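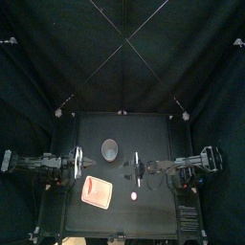 半勺糖
Clemora 布艺与小家什邮件列表,布料话题值日

主题:回复:黑布棚子到底怎么搭才不像停电的衣柜

先把上一封贴回来,省得各位去翻存档:

> 各位好。我想在工作台上搭一个黑布棚,三面围起来,上面也盖住,里头放些杯盘碗之类的小东西。
> 买了 Hamik 的黑布,幅宽 176 厘米,到手一看,折痕比布还多。挂上去以后顶子往下坠,坠得很有感情,像我家那顶老蚊帐。
> 想请教几件事:顶上的布怎样才不坠?桌面用什么颜色?深色东西摆进去还看得见吗?另外布要不要先洗,洗了会不会缩得围不住?
> 家里人已经问过我是不是准备给人算命。

算命这一问我也被问过,答“是”最省事,后面就没有问题了。下面按我自己的经验说,不对的地方请列表里懂布的人骂轻一点。

一、布要不要先洗

洗。新黑布有浮色,手摸一遍,手指头就像刚翻过旧报纸。我那批布是从 Hillolcombe 的尾货铺子里收的,店家拍着胸脯说不掉色,我泡了一夜,盆里的水可以拿去写春联。缩水肯定会缩一点,所以尺寸要在洗完晾干之后再量。我第一次是先裁后洗,结果侧面短了一截,只好从边角料里拼了一条上去。拼缝在最里面的角落,我跟自己说看不出来,然后每次坐下第一眼就看那里。

折痕不必太认真。熨斗可以过一遍,挂起来以后它还是会长出新的褶子,和旧的不在一处,算是换了花样。真正要紧的是布边,一定要锁。黑布的毛边掉下来是黑线头,落在黑桌面上看不见,落在浅色杯子里就看得一清二楚,这种东西很懂得挑地方。

二、顶布往下坠

这是问得最多的,我的回答也最让人失望:会坠的。布有分量,中间没有东西托着,它就往中间去。我试过把四边拉得很紧,头一天平得像桌面,过了些日子又回到原来的样子,还顺手把一个夹子崩到了柜子后面,至今没找到。

现在我的态度是让它坠,只要别坠到碍手就行。斜着垂下来的几片黑布往中间收,看着有点像帐篷,暗是暗了,反光倒也少。四周那几面比顶子听话,挂上去自然垂成竖褶,别管它就好。

要是实在忍不了,有两个办法。一个是给顶布中间加横杆,缺点是你会多一根杆子要管。另一个是换轻一点的布,缺点是轻布透光,白天开灯等于没围。Liew 家有一种双层的,我摸过样布,手感不错,价钱也很有双层的样子,最后没买。

拉线的话,尽量绷直,端头收在桌角,别拖在桌面当中。交叉的线从上头看下来很齐整,收工的时候胳膊肘碰上去就另说了。我碰过两回,第二回碰完才想起来第一回发过的誓。

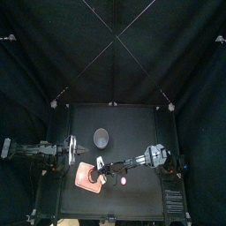
三、桌面和摆什么

桌面我主张也用黑的,要哑光。亮面的黑桌子等于一面不太好的镜子,顶上什么样,桌上再来一遍,连你没擦干净的指印也一并展出。哑光的也留灰,但灰比指印讲道理,拿微湿的布顺着一个方向抹,抹完等它干透再摆东西。来回打圈抹的人请回想一下自己擦黑板的成绩。

摆什么颜色,原信担心深色看不见,这担心很对。我有一只深蓝的小碟子,放进去以后要靠摸。浅灰的杯、灰的碗都好,白纸杯最省心,压扁了也不心疼。粉的、红的小托盘往黑底上一放,立刻变得很像回事,平时在厨房里它只配放蒜头。圆的小东西也讨喜,就是容易滚,球一类的最好放在离桌沿远一点的地方。我捡球捡到布帘外面去过,回来的时候找不到布缝,在外头转了半圈。

数量上宁少勿多。三四件小东西,中间留出手能伸进去的空,够了。我有个毛病,看见黑桌面空着就想往上添,添到后来像年底清仓,杯子口朝上,托盘歪着,想挪哪一个都得先挪旁边的。现在我规定自己每放进去一件就拿出来一件,执行情况时好时坏。

四、夹子、布脚和别的零碎

布脚沿着桌子后面的横边走,要让它贴着,别堆在桌上。堆上来的布会把小东西往前拱,一点一点地拱,等你发现,杯子已经站到悬崖边了。固定我用小夹子,颜色本来想配黑的,黑夹子掉进黑布褶里就算失踪,所以换成了白的。不好看,但找得着,到我这个年纪,找得着排在好看前面。
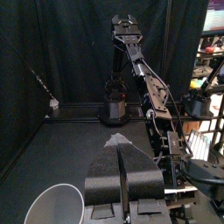 夹子也别一次买太多。我当初从 Clemora 的团购单上跟了一大包,用掉一小撮,剩下的现在夹着家里所有开过封的东西,面粉、茶叶、木耳,还有一本老是自己合上的菜谱。也算没浪费。

布帘的侧面要留一个能掀的口子,位置按你惯用的那只手来定。我是右手,口子却开在左边,当时量布的时候站反了。改是可以改的,拆两道线的事,这话我从八月说到现在。

收的时候杯子和碗先拿走,再掀布。顺序反过来,布上的灰全进碗里,等于替你加了一道菜。小托盘擦完立着放,别叠在湿碗底下,会有一圈水印。布如果要拆,卷起来收,别叠,理由请看原信里那句关于折痕的抱怨。

还有一件没把握的:黑布沾了白毛到底用什么粘最好。滚筒粘纸我用着还行,就是费,而且粘完以后布面有点发涩。有人推荐过湿的橡胶手套,我试了,毛是下来了,换成了手套上的粉。列表里哪位有更好的办法,请直接回在这一串底下,别另起新主题,存档里已经有四个叫“黑布”的主题了,其中两个是我起的。

原信那位洗完布以后,麻烦报一下缩了多少,Hamik 那款我也想收一块。

半勺糖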